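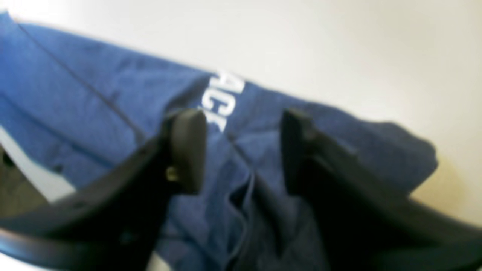 图 1 未整理的蓝色衣物与浅色台面

产品支持 > Taltoncombe 折叠台 > 使用说明 > 第 4 节

4 T 恤与薄上衣的摊平和折叠

本节适用于 Taltoncombe 折叠台的台面作业,衣物为短袖 T 恤、薄卫衣及类似的针织上衣。台面的安装与调平见第 2 节,毛巾和床单见第 5 节。本节由 Kazimiera Gajewski 编写,2018年1月修订。

4.1 准备

1. 用拧干的软布擦拭台面,再用干布擦一遍。台面未干时不要放衣物。
2. 取下手表、手链等容易勾线的饰物。
3. 每次只取一件衣物放上台面,其余的留在台外。
4. 检查口袋和领口,取出纸巾、别针等小物。

注意:台面均布承重上限为 2000 克。不要在台面上堆放成摞的湿衣物,也不要把熨斗直接放在台面上。

4.2 找到领口和下摆

衣物成团时,不要从中间提起来抖。先找一条接缝,用手指顺着它走,一般会走到肩部、腋下或下摆。深色衣物的接缝颜色往往比面料略深,斜着看较容易分辨。有印字的衣物可以借助印字判断方向:图 1 中的衣物堆在台面上,仍能看到一段白色字母和一条深色的细缝线,从这两处开始整理即可。

1. 顺接缝找到领口,用一只手按住。
2. 另一只手沿侧缝滑到下摆,轻轻拉开。
3. 把衣身放平,领口朝左,下摆朝右。习惯用左手的使用者可以反过来放。
4. 将两只袖子从衣身下面抽出,向两侧展开。

注:如果衣物里外翻反,应在这一步翻正,不要等到折叠时再处理。

4.3 摊平
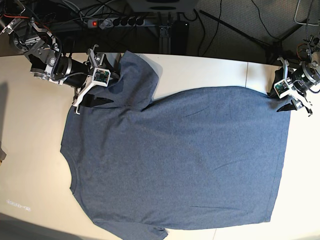
摊平的质量决定折好以后的形状,折叠前值得多花一点时间。先固定两点,再处理其余部分,衣身不容易跟着手跑。图中的灰蓝色短袖 T 恤横放在台面上,领口在左,下摆竖直落在右侧,固定点一个在上侧袖子靠肩处,一个在下摆的一角。衣身已经基本平整,只剩几道较浅的斜向褶痕;上侧的袖子仍有堆叠,应当先理顺它,再抚平衣身。

1. 按住肩部和同侧的下摆角,两手向相反方向轻拉,把这一侧拉直。
2. 松开肩部,把袖子从袖口一端展开。袖子自身叠在一起时,先翻开上面一层。
3. 换到另一侧,重复以上两步。
4. 用手掌从领口向下摆抚平,不要来回搓。

小心:拉伸时用力要均匀。针织面料的袖口和领口受力过大会变形,洗后也不一定能恢复。

4.4 折叠

1. 将一侧衣身向中线折入,袖子随之翻过来。
2. 把袖子折回,使它与外侧边平行,不超出边线。
3. 另一侧同样处理。两侧边应大致相接,领口居中。
4. 从下摆向领口对折一次。放抽屉时再对折一次,放层板时到此为止。
5. 双手托住底面移走,领口朝向取衣的一侧。

注:使用 Tekin 折衣板时,第 1 步之前将板放在领口下方,上沿与后领平齐,折完两侧后抽出。抽板时用另一只手压住衣身。

4.5 常见情况

折好后一边厚一边薄:袖子没有理顺,打开后回到 4.3 第 2 步。
下摆不齐:抚平时衣身发生了偏斜,重新对齐两个下摆角。
面料在台面上打滑:台面可能残留柔顺剂,按 4.1 第 1 步擦拭。
印字处出现折痕:改变对折位置,避开印字,必要时改为卷放。

台面防滑垫的订货号为 2283,可向 Akgate 配件部订购。

相关内容
第 2 节 台面安装与调平
第 5 节 毛巾、床单与被套
Tekin 折衣板尺寸选择
Gridthorpe 层板收纳架安装说明
台面清洁与污渍处理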